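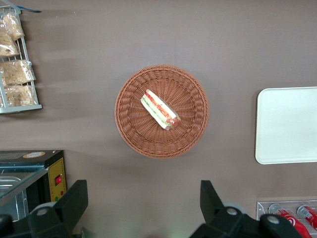

Sandwich in the round basket at the Nirnstead counter, wrist camera view.

Vustlow counter kit: progress report, June 2025
Prepared for the Cavalcanti small retail fund

Work this period covered the second half of the trial of the Vustlow kit, a single arm with a two-finger gripper sold to cafes and shops for handling packed food. The kit is leased through Pimano, who also provide phone support.

The counter at Nirnstead is now set up the way we expect to use it. The wire rack with bagged baked goods, the basket, the tray, the can holder and the black countertop unit all have fixed positions, and the arm's software has been taught each one. Teaching a new position takes 10 minutes from the tablet.

We logged 405 picks. Bagged pastries were the most reliable item. Cans were also good as long as they lay on their sides in the holder. Wrapped sandwiches gave the most trouble. The clear plastic reflects the ceiling lights, and the software sometimes places the edge of the pack too far out, so the fingers close on the wrap alone. Pimano sent an update for this in the third week. Missed sandwich picks are down since then, but we want a longer run before giving a rate.

Two faults were reported. The gripper stopped once with a cable error, fixed by reseating the plug. The tablet also lost its saved positions after a restart, and we had to teach them again. Pimano have not yet explained the second fault.

Spending to date is $2,990 against the equipment line. That covers the lease, the mounting plate and delivery. A further $600 is set aside for a spare set of fingers, not yet ordered.

Next steps:
Run sandwiches only for two weeks with the lights dimmed over the counter.
Get a written answer from Pimano on the lost positions.
Decide by September whether to extend the lease or return the kit.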